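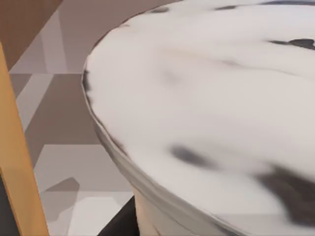
## 6. Placing and Pairing the Leak Sensors

This section covers the Perar leak sensor when used with a Hekeo hub. Complete the hub set-up in Section 5 before you start. Sensors that are powered on before the hub is ready will go to sleep and must be woken by hand (see 6.4).

### 6.1 Before you start

Check the label on the underside of each sensor. Model 432 has a fixed probe. Model 489 has a probe on a lead and can be mounted on a wall or cabinet side. The pairing steps are the same for both, but the mounting steps differ.

You will need:

- the sensor and its battery
- the adhesive pad supplied in the bag
- a dry cloth
- the hub access code, printed on the card in the hub box

**Caution:** Do not place a sensor inside an appliance, on a heating pipe, or where it can touch exposed wiring.

### 6.2 Choosing a location

Place sensors where water is likely to collect first. In most kitchens this is the lowest point of the floor under the sink or behind the dishwasher. A sensor on a raised cabinet base will not detect water running beneath the base.

Metal shelving and metal-backed cabinets weaken the radio signal. Where the sensor has to sit close to metal, use Model 489, run the lead to the low point, and mount the body on the side facing the hub. 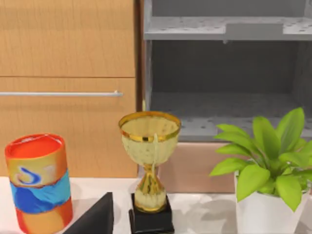
*Figure 6-1. Drawer front with bar handle, beside metal shelving.*

Do not fix a sensor body to the inside of a drawer. The lead will be pulled each time the drawer is opened.

### 6.3 Pairing

1. Open the Hekeo menu and select **Devices**, then **Add Sensor**.
2. Enter the hub access code.
3. Pull the battery tab out of the sensor. The light blinks amber.
4. Hold the sensor within arm's reach of the hub until the light turns green.
5. Enter a name for the sensor. Use the room and the fixture, such as "Kitchen sink."
6. Select **Save**. The hub sounds one short tone.

If the light turns red, the sensor was not accepted. Remove the battery, refit it, and repeat from step 1.

**Note:** Pair one sensor at a time. When two are awake together, the hub may save both under the same name.

### 6.4 Waking a sleeping sensor

1. Press and hold the button on the rim until the light blinks amber.
2. Release the button.
3. Repeat the pairing steps from 6.3, leaving out step 3.

### 6.5 Mounting

**Model 432.** Wipe the floor dry. Set the sensor down with the contacts facing the floor. No adhesive is needed. On tile, keep the contacts off the grout lines.

**Model 489.** Clean the mounting surface and let it dry. Press the pad onto the body, then press the body against the surface. Route the lead downward with no loops and lay the probe flat. Do not shorten or splice the lead.

### 6.6 Testing

1. Select **Test Mode** on the hub. Alerts to outside contacts are held while this mode is on.
2. Touch a damp cloth to both contacts.
3. Confirm that the hub sounds and shows the correct sensor name.
4. Dry the contacts. The alarm clears by itself.
5. Turn **Test Mode** off.

**Caution:** The hub does not leave Test Mode on its own. No alerts are sent until it is turned off.

Repeat the test after changing a battery or moving the hub. If a sensor drops out after it has been mounted, see Section 9, Signal Faults.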